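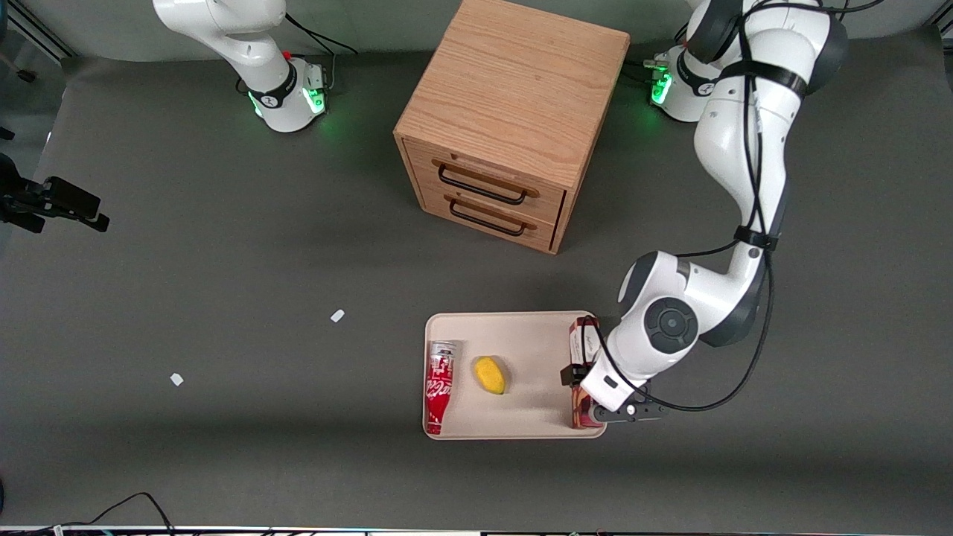
14 December 2020

Second morning with the Grumo kit, and I want to get this down before Yasmine Bensaid rings the Flanumby people about the trial terms. Doaa Ait Brahim did most of the setting up while I read the manual out loud to her (sorry, Doaa, I know I skip pages). Both arms came up green without any fuss, and the job for now is the plain tray one: a can, a mango and a boxed item, with the left arm doing the handling and the right arm parked well back.

I do like the gripper. It takes hold of a box by its sides very sensibly, and I had expected to spend the whole morning fiddling with the closing force. The default is 90 in whatever units Flanumby use — the manual doesn't say, so please could somebody ask — and I've left it there for the time being.

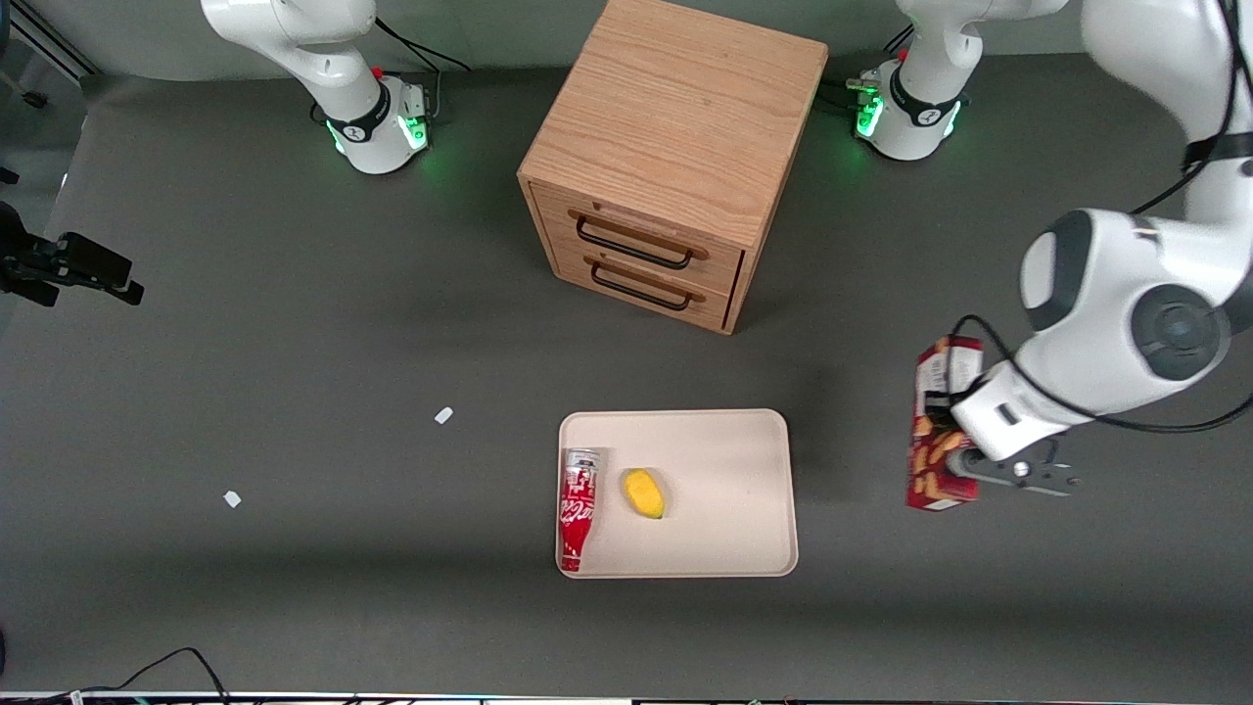

Boxes are what Zerouali will care about most, as their packing bench at Iltosstead is nearly all cartons, so I'd like us to stay on those a while longer before we get carried away with fruit. The mango is a lovely test all the same and I'd be sorry to drop it.

Grumbles, small ones. The cables strapped along the arm still bother me at the elbow, and I'd want a neater run before we signed anything. Error 737 is missing from the printed list. The drawers on the oak cabinet haven't been tried yet, Doaa wants to do those herself.

To ask Flanumby: can we keep the kit until March, and is the second arm priced separately?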